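Quiénes somos

Tadell es una empresa de vajilla y menaje para colectividades. Suministramos platos, cuencos, bandejas y mesas auxiliares a comedores escolares, residencias y centros de día. El catálogo se divide en dos líneas: Skitach, de vajilla, y Flenunard, de mobiliario y accesorios de mesa.

La actividad empezó como almacén de reposición. Los centros compraban una vajilla completa y, pasado un curso, no encontraban piezas sueltas del mismo modelo. Ese sigue siendo el núcleo del servicio: toda pieza que entra en catálogo se mantiene disponible por unidades, con el mismo diámetro, el mismo perfil y el mismo tono que el lote original. El catálogo actual reúne 1.246 referencias, entre piezas completas, tapas y recambios.

Línea Skitach

El cuenco llano es la pieza más solicitada de la línea. Es redondo, de cerámica en blanco roto, con un filete negro fino en el borde. El filete delimita el contorno sobre superficies claras, un requisito que figura en buena parte de los pliegos de residencias. La forma baja facilita el acceso con cuchara desde cualquier lado y permite usar la misma pieza para servir, para clasificar objetos pequeños o como recipiente de sobremesa en talleres ocupacionales.
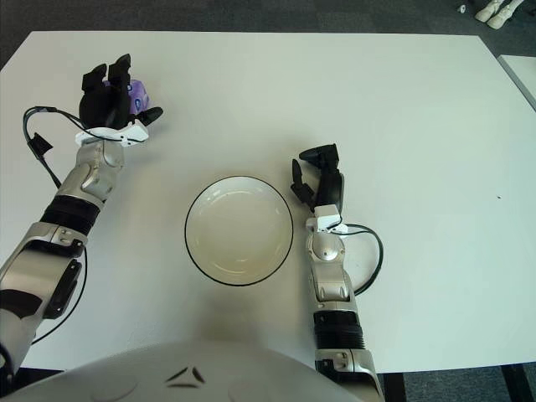
Cuenco llano con filete negro sobre mesa blanca rectangular.

La vajilla se sirve en cajas con separadores de cartón. El pedido mínimo para personalización de filete es de 500 unidades; para reposición no hay mínimo. Las piezas con defecto de esmalte se retiran en recepción y no se venden como segunda calidad.

Línea Flenunard

Comprende mesas, carros y pequeños accesorios. Las mesas son rectangulares, de superficie blanca lisa, y se suministran montadas o en kit. Para salas con moqueta recomendamos la versión con conteras anchas — las estándar marcan el pelo cuando la mesa permanece mucho tiempo en la misma posición. La limpieza se hace con paño húmedo y detergente neutro; los estropajos abrasivos anulan la garantía del acabado.

Ensayos de uso

Antes de incorporar una pieza a catálogo se prueba en mesa, en condiciones próximas a las de destino. El protocolo, redactado por Ching-wen Tam, contempla cuatro apartados: estabilidad en vacío, contraste del borde con la superficie, espacio libre a ambos lados y facilidad para depositar y retirar objetos pequeños. Este último se añadió a petición de los talleres ocupacionales, que trabajan con pelotas, fichas y juguetes de tamaño reducido.

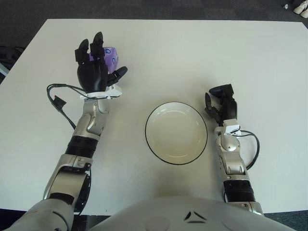 El cuenco, vacío, en el centro de la mesa; a la izquierda, un objeto morado con motas blancas.

Cada ensayo genera una ficha con la referencia, el lote y las observaciones. Las fichas se archivan durante 5 años y se facilitan al cliente que las solicite por escrito.

Equipo

Yu-ting Chien: dirección técnica y relación con fabricantes.
Ching-wen Tam: ensayos y documentación.
Anderson Pimentel: almacén, expediciones y devoluciones.
Sum-yee Tsang: atención a centros y pliegos.

Instalaciones

Disponemos de 2 naves contiguas. La primera alberga el almacén de vajilla y la zona de embalaje; la segunda, el montaje de mesas y la sala de ensayos. Las visitas se conciertan con Sum-yee Tsang. En octubre el almacén cierra una semana por inventario y los pedidos recibidos en ese periodo se preparan por orden de entrada a la reapertura.

Las fichas técnicas y las condiciones de reposición pueden descargarse en el apartado Documentación.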